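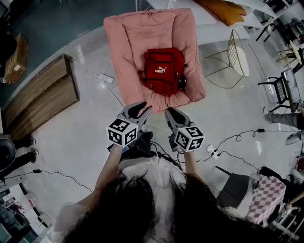
Red Puma backpack on the pink floor seat, gold chair to the right

From: Efraín Sánchez
To: the small-spaces list
Re: Re: bags, where do yours live?
28th February

Hi all,

Sorry for the slow answer, I've been reading the thread on my phone and you can't type anything sensible on a phone. I'm quoting the part that got me going and then I'll ramble underneath it as usual.

> We have hooks by the door, and a bench, and a Stosmont bin that was
> supposed to swallow everything. And still every bag in this house ends
> up on the softest thing in the room. The dog has given up and sleeps
> on the rug. Does anybody have a system that has lasted past the first
> month? Also, does anyone empty their backpack all the way out, or is
> it only me who finds receipts from November?

It's not only you! I found a parking stub in mine that I'd rather not discuss.

So, my system, if you want to call it that. I quit fighting the softest thing in the room and made it the official spot. The pink padded seat is low, it's square, it has those puffy edges, and a backpack laid flat in the middle of it doesn't slide off and doesn't tip over. When the red Puma is on the pink seat, it's waiting to be emptied. When it's empty it goes away, and then people are allowed to sit. That's the whole rule. It has lasted since November, so well past the first month.

I tried chairs before that. The gold wire one with the round cream cushion looks great and is useless for bags, because the cushion is round and slippery and the bag goes over backward the minute you open the front pocket. The black wire chair is worse (straps get caught in the grid, and then you lift the bag and the chair comes along for the ride). I also spent 30 dollars on a Claeys folding stand that somebody on this list recommended, and I'm not naming names, but it went to the thrift store.

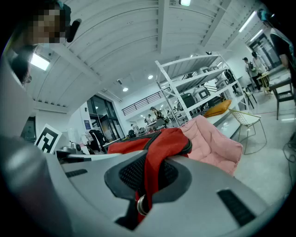 About the zippers, which a couple of you asked about. Mine got stiff over the winter and I did the old pencil trick, just rubbing the lead up and down the teeth and running the pull back and forth. It works fine on metal. On plastic coil I'd go with a little dab of Skotora wax on a cotton swab, and wipe off whatever's left or it picks up lint like you wouldn't believe. Don't do it over a cushion. Ask me how I know.

Cushions, while I'm on that. I keep the orange one moving around and have stopped apologizing for it. It gets put wherever there's a flat surface, and I like it there — a bit of color against all the white. If you have those tall metal shelves with the cross braces, the bottom shelf is the one for soft things, in my opinion. Heavy appliances go where you can lift them without a speech, small stuff up top. I know the shelf people on this list feel differently and I've read all the messages, thank you.

What I haven't solved is cords. The floor cushion stays put but the power strip wanders, and every time I vacuum I end up moving the lot and putting it back a different way. I looked at the Flosus floor channels but they come in a box of 100 clips and I need maybe six. Would anybody want to split a box? I'd pay for the shipping.

And to the person who wanted to know about washing a quilted cushion: cold water, gentle, in a pillowcase if it fits, and dry it flat. Turn it over a few times or the stitched sections go lumpy on one side. Mine took more than 30 hours to dry all the way through, so do it when you don't have company coming.

OK, that's plenty from me. Let me know about the clips.

Efraín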